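The Erkarier

The Erkarier is a long verse narrative of disputed date and authorship, usually printed in 3 books. It takes its title from the river people whose exile it describes. Admirers have called it a lost epic of the early eighteenth century. The evidence for this is thin, and much of what is repeated in reading guides can be traced to a single preface attached to the Clelthorpe edition.

Text and transmission

No manuscript is known. The poem survives in one printed version of 322 stanzas, issued at Clelthorpe without a date on the title page. The preface says the printer worked from "papers of great age," but it does not say who owned them or where they went afterward. Spelling in the first book is old-fashioned. By the third it has become nearly modern, and several words there are not recorded before the Victorian period. Supporters explain this as the work of a careless copyist. A copyist who grew careless at such a steady rate would be unusual.

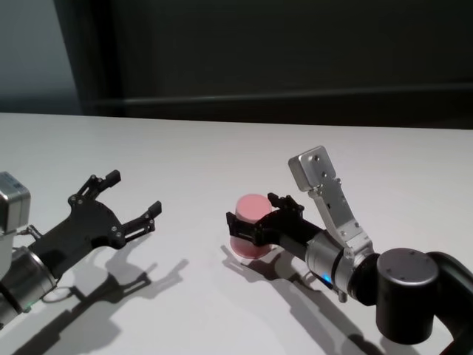 The claim that the original ran to many more stanzas rests on the same preface, which mentions "some 300 verses spoiled by damp." The story has no visible gap where so much material could have gone. Book two ends with the ferry burning, and book three opens the next morning on the far bank.

Plot

The Erkarier are driven from their valley in August, after a failed harvest, and travel downriver under a leader who is never named. They are followed by a figure called the Joker, who claims to know the way and is wrong each time he is asked. At the town of Saludo the travelers are offered land in return for giving up their language. The vote is taken at night. The poem stops before the result is read out.

Interpretation

Most commentary treats the Joker as a portrait of the poet. This reading is popular in classrooms and has little support in the text, where he speaks only in borrowed proverbs and disappears halfway through book three. A second school sees the poem as religious allegory and matches each halt on the river to a station of penance. The scheme requires two of the halts to be counted twice.

The unfinished ending has drawn the most praise. It may be deliberate. It may also be that the printer ran out of paper, as the last page is set in smaller type than the rest and carries no ornament.

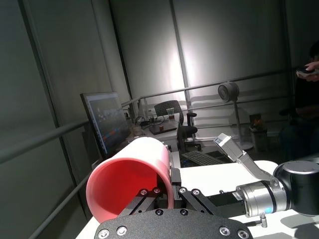
A pink plastic cup on its side on a white tabletop.

Reputation

Claims that the poem influenced later exile narratives are common, but they name no writer who can be shown to have read it. A modern reprint keeps the Clelthorpe preface in full and adds no notes on its reliability.

This article was last revised on Sunday, April 5, 2026.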